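Forum > Small Kitchens > Counters and Storage

Thread: Low dish rack next to an electric pot, keep it or move it?

trundska_flat
Posted in January

I have one stretch of usable counter and two things that live on it full time, an electric pot and a black plastic dish rack. The rack is the long, low kind with upright dividers, one plate to a slot. I only own pastel plates, small ones, and they fit fine.

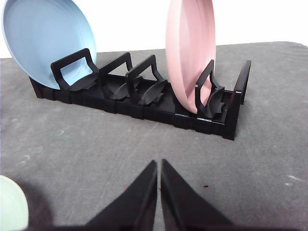 My problem is the length. Laid along the back it eats the space where I would put a cutting board. Turned the other way it sticks out over the front. I eat alone most nights, so half the slots are empty anyway. Would you get a shorter rack, or put the plates away and drop the rack completely?

callik42
Reply 1

Drop it. Dry the plates with a towel and put them in the cupboard. A rack that stays out turns into plate storage and then you never get the counter back. I took mine out two years ago and don't miss it.

hasach_kitchen
Reply 2

Disagree with callik42. Towels in a small kitchen never dry between uses, at least mine don't. Keep the rack and run it along the wall. What is under the pot? If you have a mat down, that takes up room too.

trundska_flat
Reply 3

Gray surface, slightly raised rim, rounded corners. It needs a wipe. Crumbs collect on it and there is a darker patch next to the pot that I keep meaning to scrub. 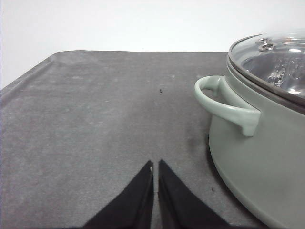
Gray mat, with the pot at the right.

I tried baking soda once on another stain and it left a pale ring, so I'm careful now. Dish soap and a soft sponge is as far as I go.

vlachopoulos_st
Reply 4

Leave baking soda off anything gray and matte. Warm water with a drop of soap, lay a wet cloth on the spot for 40 minutes, then wipe. If it is still there after that, live with it.

On the rack, I'm with hasach_kitchen. Pot on the left, rack along the back, and the front stays clear for work. I have a 3 foot counter and that is how mine is set up.

callik42
Reply 5

A clear front is fine until you cook. Then you have the lid, the spoon, a plate with whatever is going in next, and no place for any of it. OP, where do you put your dough or vegetables while the pot heats up?

trundska_flat
Reply 6

On a plate at the front right, with the rack behind it. That is the one spot left. It works for one plate and not for two.

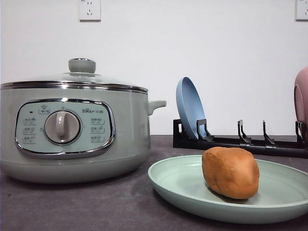 hasach_kitchen
Reply 7

One plate at a time is normal for a counter that size. Get a tray that sits over the sink if you want a second spot. Mine came from the Hasach hardware store, which is where my user name comes from. Measure the sink first, I had to exchange the first one.

callik42
Reply 8

So now the advice is to buy another thing. I'd still lose the rack.

vlachopoulos_st
Reply 9

The tray goes back in the cupboard after cooking. The rack does a job every day. Not the same.

trundska_flat
Reply 10

I'm keeping the rack for now. I went with the pot at the left and the rack to the right of it, with three plates in it.

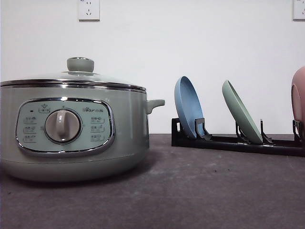 I own 4 plates and one is usually in use, so a shorter rack would do if I ever replace this one. The sink tray I will think about. My sink is narrow and has a lip on one side, so I need to measure it properly.

callik42
Reply 11

Fair enough. If you do swap the rack, check that the slots are wide enough for bowls. My old one wasn't.

hasach_kitchen
Reply 12

Post the sink width when you have it and I'll compare it with mine.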